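Opinion > Household > Storage and Materials

Stop Selling Storage Bins by the Liter

9 June 2023

The number printed largest on the label of a plastic storage bin is its volume. It is also the number that tells a buyer the least. Volume is measured to the brim, with the bin filled as if with water, and very few households store water in open bins. They store plates, shoes, cables and paper, all of which have corners, rims or a minimum bend radius.

I have argued for some time that the label should carry three figures instead: the inside length and width at the floor, the inside height under the lid, and the load at which the long wall bows by a stated amount. None of these is hard to measure. Makers already hold the first two in their mold drawings. The third needs a set of weights and a ruler.

The floor dimension matters most. Bins are tapered so that they nest in shipping and come off the mold cleanly. The Gramemberg 60, which I use as a reference because it is sold nearly everywhere in my area, loses a noticeable part of its footprint between rim and floor. The label gives the rim. A buyer who measures a shelf and a stack of folders from that figure will find that the folders stop short of the bottom. 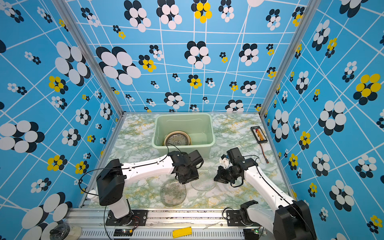 Taper also decides how a rigid object comes to rest. Folders at least bend a little; dinnerware does not. A round plate in a bin can end up like the one with the gold-yellow rim, tilted on its edge near the wall, and in that position it occupies height as well as floor. Liters say nothing on whether it will clear a lid. Two inside dimensions and a height would settle the matter before purchase.

The usual objection is cost. Dedasano put it this way in a trade circular last December: more figures mean a larger label, and a larger label means a new print run. I do not find this persuasive. Nassar already prints 101 words of care advice on its lids, most of it on the subject of dishwashers. There is room.

A better objection is that wall deflection depends on temperature and on how long the load has been in place. That is true, and it is a reason to state the test conditions - not to omit the test. Kundon lists a static load for its shelving with the hours given beside it, and the line fits on a sticker.

Volume can stay on the label, in smaller type. It is useful for comparing bins of the same shape, and for anyone storing sand.

Related items
Lid Clips and Why They Fail First
Shelf Depth: The Case for a Standard
200 Hours Under Load: Notes on Creep in Thin Walls
Reading a Recycling Mark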